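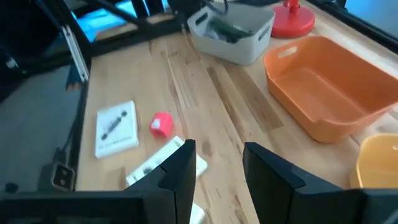
Gripper keeps closing beside the part instead of on it

Posted by Elba Garrido

Hi all, I help out with the robotics club at my kids' high school and we're stuck on our sorting task. The arm has to pick small things up off the table and drop them in the right coloured bin (white, orange or yellow). Driving to the bins is fine! Picking up is the trouble. We've run 100 practice picks since April and it lands well on the left side of the table, then drifts further off as you go right, until the fingers come down next to the part. The kids are using the Plorkero calibration sheet, which gave them an offset of 1,659 on one axis and 2,509 on the other. Do we redo the lot or just fudge the numbers? Regional day is coming up and we meet Wednesday after school.

Mahnaz Arabzadeh

Please don't fudge it, we tried that with our Grade 10s and chased our tails for weeks. If the error grows as you move across, a single offset can't fix it. It's a scale or rotation problem. Tape down 6 crosses spread right out to the edges, jog the arm to each one by hand, write down what it reports, and fit to those. Ours had all been bunched in the centre. Also check the wrist camera bracket is snug before you start, or you'll be doing it twice. Took us one lunch hour and a bag of timbits.

gaete_fan

had the same thing with our Gaete arm, turned it off and on and rehomed it and it was good. maybe try that first

Elba Garrido

Thanks both! Rehoming did nothing for us, sorry. Three of our four calibration points were on the left half of the table, so I think Mahnaz has nailed it. Masking tape is in my bag for Wednesday.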